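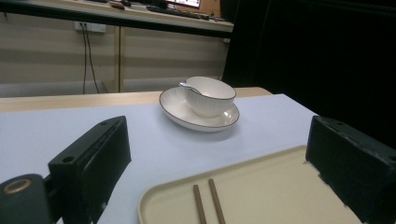 Gheorghița Matei's view, after reading the last report, was that the Wamell kit should be judged on tableware alone, and that anything it does with cartons or bottles is beside the point for Plara. The review plan has been changed to suit. Cartons are out. What follows covers cup and saucer handling with the handheld gripper, plus the state of the supplier's software.

Progress report to Plara: review of the Wamell handheld gripper kit
Prepared by Darius Sima, Ostow test room
Tuesday, October 13, 2026

1. Work done in this period

The kit was set up on the low table with the pale cover sheet. The task set now uses a ribbed white cup, its saucer, a small spoon, and a tray with chopsticks. Operators work the gripper by hand and the kit records the motion for later use on an arm. We completed 40 recordings of the cup task. Two were discarded for lost tracking, both when the operator turned the tool toward the dark curtain.

Recordings were checked by Lăcrămioara Gavrilă against the supplier's own quality score. The score is useful for tracking faults. It does not flag a poor grasp, so a recording in which the cup slips in the fingers can still be rated as good. These have to be found by eye.

2. Findings on the hardware

The flat fingers close evenly and hold the cup by its outer wall without trouble. The spoon is harder. When it lies against the cup, the fingers are too thick to get behind the handle, and operators tend to push it along the saucer first. Wamell lists a narrow finger set as an option. We have asked for a pair on loan.

The right finger has scuffs and small chips along its top edges. Grip does not seem to be affected, but wear should be written into the acceptance terms, and the price of spare fingers is not in the current quote.

Weight was raised by both operators. After around nine recordings in a row the wrist gets tired and the approach to the cup becomes less steady. Short breaks have been added to the session plan.

3. Findings on the software

Export works. The file layout changed with the May release, and the manual still shows the old one. Dorin Roman wrote a small converter, which is kept with the test data. Calibration has to be repeated after every finger change and the program gives no reminder - an easy step to miss.

4. Open items

- Narrow fingers: loan requested, no delivery date.
- Spare parts price: asked for in writing.
- Playback on the Barbu arm: not started. The mounting plate is on order.
- Chopsticks: first trials only, no results to report.

5. Spending and next period

Spending is within the approved amount. The mounting plate was charged to the equipment line as agreed. No change to the budget is requested. The next period will cover playback of the cup task and a repeat of the spoon trials if the narrow fingers arrive. A purchase recommendation should wait for the playback results.

Comments

Adeel Rajput: Can section 2 give the grip force setting used for the cup? Without it the slip cases are hard to compare with the supplier's sheet.

Darius Sima: The tool is hand operated and has no force setting. I will log finger opening for the slip cases and add it to the next report.

Lăcrămioara Gavrilă: The list of slipped grasps is in the test data folder, next to Dorin's converter.

Contact: Ostow test room, review desk | © 2026 Ostow | Back to top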